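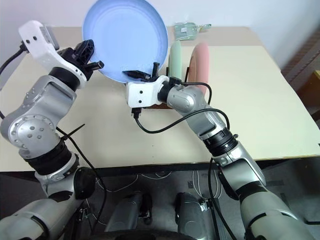

The Potluck Plate Problem

The spring potluck is back on Saturday, Apr 27, 2019, in the downstairs hall at Cormier Street, doors at five. Bring a dish that feeds eight and a serving spoon with your name on it. Masking tape is fine. Nail polish lasts longer, and Yvette Thibodeau has a bottle of coral she is willing to lend.

Now, plates. In December we went through 106 paper ones in a single evening, with fewer than half that many people in the room. Paper plates do not care for baked beans. People doubled them up, then tripled them, and by dessert Lorne Bouchard was carrying a slice of pie on what amounted to a small hat.

So this year it's real dishes. Bring your own plate, bowl and fork from home. Mismatched is welcome, chipped is welcome, your grandmother's wedding china is welcome at your own risk. A few spares will be on the side table for anyone who forgets, and we know who you are.

Washing up goes in two shifts, one after supper and one after the raffle. Ilgın Uçar has the first and could use one more pair of hands. Tae-yang Cha has the second and says he works better alone, with the radio on. Please scrape before you stack. The sink down there drains at its own pace and has never been known to hurry for lasagna.

A word about the menu. Last spring we had nine potato salads. They were all good, and several of them are still being discussed. If your last name starts with A through L, please think about a main dish or something green. M through Z, you have salads and desserts, and you are trusted with this.

Raffle tickets are a dollar apiece. First prize is a quilt, second prize is a ham, and there has already been talk of swapping those around.

Call Jocelyn Fortin if you need a ride or can give one. Leave a message and let it ring a while first, as her phone is in the kitchen and she generally isn't.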